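사무문서관리 실무 7강 강의노트
캐비닛과 파일: 넣는 일보다 꺼내는 일

지난 시간에 분류표 만들기를 마쳤습니다. 과제로 낸 분류표를 다 읽어 보았는데, '기타' 항목이 가장 두꺼운 분이 여럿 있었습니다. 기타는 분류가 아니라 항복 선언입니다. 다시 제출하세요.

1. 낮은 캐비닛의 운명

허리 높이 캐비닛에는 두 가지 숙명이 있습니다. 첫째, 윗면이 평평하면 사람들은 반드시 그 위에 뭔가를 올립니다. 둘째, 문 안쪽은 곧 잊힙니다. Hikbridge 사무실에서 재고 조사를 도운 적이 있는데, 목록에 적힌 파일은 153권이었고 그중 9권은 캐비닛 위에서 커피 받침으로 근무하고 있었습니다.

선반으로 위아래를 나눈 칸이라면 자주 찾는 파일을 위에 둡니다. 아래 칸은 허리를 굽혀야 하므로 보존 기간만 채우면 되는 문서가 어울립니다. 남색 상자 파일 한 권이 위 칸에 누워 있고 아래 칸은 비어 있다면, 그 캐비닛은 아직 희망이 있는 편입니다.

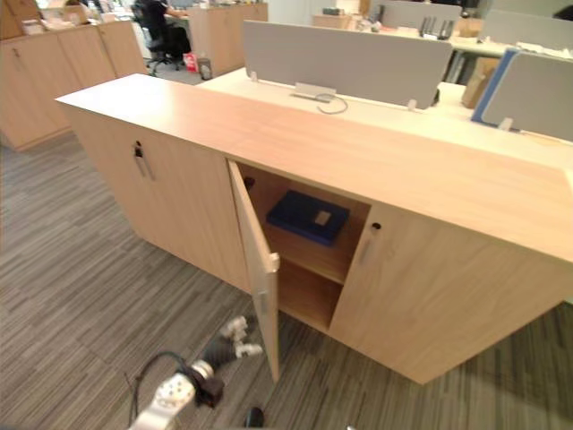

Leen Abu Hammour: 교수님, 저희 사무실은 문마다 열쇠가 다른데 열쇠에 번호가 없습니다. 매번 다 꽂아 봅니다. 이것도 분류 문제로 봐야 하나요?

분류 문제 맞습니다. 열쇠도 색인의 일부입니다. 칸 번호와 열쇠 번호를 같게 매기고, 예비 열쇠는 그 캐비닛 안에 보관하지 마세요. 웃는 분들이 있는데 Pirner 지점에서 실제로 있었던 일입니다. 열쇠공이 오전 내내 고생했습니다.

2. 눕힐 것인가 세울 것인가

한 권이면 눕혀도 됩니다. 두 권까지도 참을 만합니다. 그다음부터는 늘 맨 밑에 있는 것이 필요해집니다. 여러 권이면 세우고, 라벨은 책등에 붙입니다. 표지에만 붙인 라벨은 세우는 순간 옆 파일의 뒷면하고만 대화합니다.

꺼낼 때의 순서
문을 끝까지 연다.
칸 번호를 확인한다.
파일을 뺀 자리에 대출 카드를 꽂는다.
대출 대장에 이름과 시각을 적는다.

네 번째를 건너뛰는 사람은 대개 "금방 갖다 놓을게요"라고 말합니다.
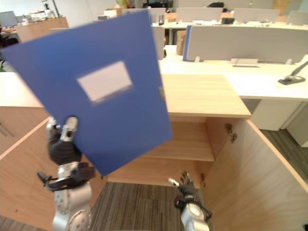
라벨 쓰는 법으로 넘어갑니다. 들어갈 항목은 문서군 이름, 시작 연도, 담당 부서, 폐기 예정 연도입니다. 글씨는 팔을 뻗은 거리에서 읽혀야 하고, '중요'라는 말은 금지합니다. 모두가 중요하다고 쓰기 때문에 아무 정보가 없습니다. 그래도 잘못 쓴 라벨은 고치면 됩니다. 곤란한 것은 파란 파일 앞면의 저 흰 칸처럼 아무것도 적히지 않은 라벨입니다. 저 상태로 선반에 돌아가면 다음 사람은 열어 봐야 내용을 압니다. 색으로 기억하겠다는 분은 같은 파란색 파일이 선반 하나를 다 채운 날을 상상해 보세요.

과제
본인이 쓰는 캐비닛 한 칸을 골라 색인표를 작성할 것. 캐비닛이 없는 분은 서랍도 됩니다.
Zlatko Dimitrov 씨와 Nataša Radonjić 씨는 지난번 과제의 '기타'와 '기타 2'를 풀어서 함께 제출하세요.

다음 시간: 폐기 절차. 파쇄기 사용법은 다루지 않습니다. 다들 이미 너무 잘 쓰십니다.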